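Ticket: hand-held gripper no. 4, fingers not closing square
Status: open, waiting on parts
Queue: Skaltby hardware

Picking this one up from Seija Heinonen, who logged it as "tips meet, middle doesn't." She had it on the bench in the morning and got as far as swapping the trigger spring, which made it feel nicer but changed nothing else. So we can cross the spring off.

I started with the boring stuff. Wiped the rails, checked the carriage screws (two were a quarter turn loose, snugged them up), and ran the open/close count back to zero in Dorura. Opening width came back fine at both ends. Then I squeezed it on a strip of paper and the paper held at the tips and slid right out lower down. Same result 34 times in a row, so at least it's consistent!
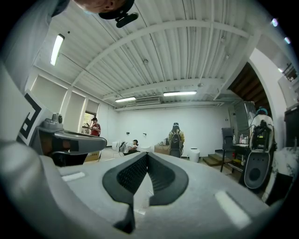 The finger pads were my next suspect, and I'm still leaning that way. We've been through two batches from Surker and I don't love how they've been mixed in the spares drawer. On number 4 the left pad has the fine dotted mesh on its inner face and the right one has the close ridges, and with the tips together you get an upside-down V with a gap between the fingers. I can't say yet if that's the pads or the finger mounts — the soft ones are supposed to give a bit when you load them, and I don't have a clean reference for how much.

Tried swapping left for right. The gap stayed. Tried backing off the mount screws, closing it by hand and tightening again while closed. A little better on the paper test, maybe, but I wouldn't hand it back to anyone like that.

Cycle log says 1,699 closes since the last pad change. Our own sheet says change at 800, so we blew past that by a lot. My fault as much as anyone's, I had the reminder muted.

Next: one matched pair of pads, both ridged, from the Aaltonen order. If the gap is still there with those on I'll pull the mounts and check them on the flat plate. Seija, please don't put number 4 back on the charging shelf, it's in the red bin with a tag on it.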